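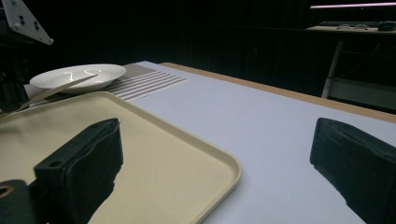
**Delegate Services / Registration Guide**

## 4. Setting Up a National Delegation Account

This section applies to organizations sending two or more representatives to the Garketberg Forum on Women in Trade. Individual participants should follow Section 3.

### 4.1 Before you begin

The head of delegation must hold a signed letter of appointment from the sending organization. Letters issued for an earlier forum are not accepted. Scan the letter as a single PDF file no larger than 3 MB.

### 4.2 Creating the account

1. Open the Flesel registration portal and select **New Delegation**.
2. Enter the full legal name of the sending organization in English. A name in the original language may be added in the second field.
3. Select the country or territory represented.
4. Enter the name, title and work email address of the head of delegation.
5. Upload the letter of appointment and select **Submit for Review**.

The portal issues a reference number beginning with GF. Quote this number in all correspondence with the Secretariat.

> **Note:** Accounts are reviewed in the order received. During July, review may take up to 22 working days.

### 4.3 Adding delegates

1. Sign in and open **Members**.
2. Select **Add Delegate** and complete all fields marked with an asterisk.
3. Assign a category: Speaker, Delegate, Observer or Interpreter.
4. Repeat for each member, then select **Confirm List**.

Names must match the passport exactly, including hyphens and accents. Badges are printed directly from this list.

> **Caution:** Once the list has been confirmed, categories can be changed only by the Secretariat. A change from Observer to Speaker also requires the approval of the Program Office.

### 4.4 Invitation letters for visa purposes

Select **Request Letter** beside the name of each delegate who requires a visa. Letters are signed by Sabine Eichhorn, Head of Protocol, and sent to the head of delegation only. The Secretariat does not contact embassies on behalf of delegates.

### 4.5 Side events

A delegation may propose one side event at the Ehlers Pavilion. Submit the title, a summary of up to 2,000 characters and the names of all speakers under **Events**. Rooms are allocated by Jörg Sauerland, Program Office, after the main agenda has been published. Interpretation is not provided for side events unless requested with the proposal.

### 4.6 Withdrawing a delegate

Open **Members**, select the name and choose **Withdraw**. A replacement may be entered under the same reference number until registration closes. See Section 7 for refunds.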